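How to hand the stationery packing to a robot arm and still have people speak to you in January

At Wainwright we fill plastic cases with pens, highlighters and other desk odds and ends, and for years we did it by hand while listening to the radio. Since the spring an arm has done a share of it. We call it Kimero, after the software, and I have been asked by three other sites how we set it up. These are the steps, including the ones I got wrong.

Before you start

Tell the packing team before the crate arrives. I told them the day after, and Lorraine Rudd, who has packed here longer than I have been employable, had by then read the delivery note and drawn her own conclusions. Have an answer ready on hours and put it in writing. Ours was that no shifts would go, and that two people would be trained to run the cell on the higher rate.

Step 1. Clear the bench

Take everything off that isn't part of the job. Mugs, tape guns, the good scissors. Fix a spot for the open case and always open the lid to the same side. Packers adjust to a case that has wandered. The arm will go confidently to where it used to be.

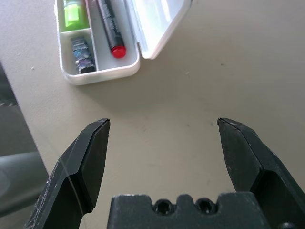

Step 2. Let the packers teach it

The supplier's engineer will offer to do this for you. Say no, politely. Yogesh Tyagi did ours over two afternoons, guiding the arm through each pick and saving the positions, and he knew things that weren't on the work sheet, such as which pens roll.

Start at 30 per cent speed. It is maddening to watch, and you should watch it anyway.

Step 3. Set the grip one item at a time

Do not use one grip force for everything. Pick a single item, close the fingers, lift, hold, put it back. Raise the force in small steps until it stops slipping, then go up one more and save it under a name a human would recognise. Our first settings were called Test, Test2 and TestFINAL, and we paid for that. 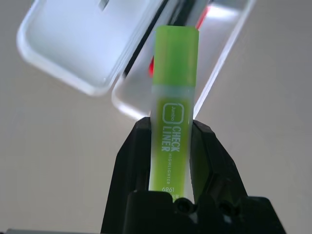
Highlighter held upright between the fingers, cap end up.

Step 4. Run a short batch

We ran 8 cases, checked each one by hand, then went up to a full order of 1248. Keep a packer beside the cell with the authority to stop it and no obligation to explain why.

What changes for people

Less sore wrists, more standing about. The checking is duller than the packing was, so swap over every hour. Lorraine now signs off every new item and has turned down two of mine.

The radio stayed.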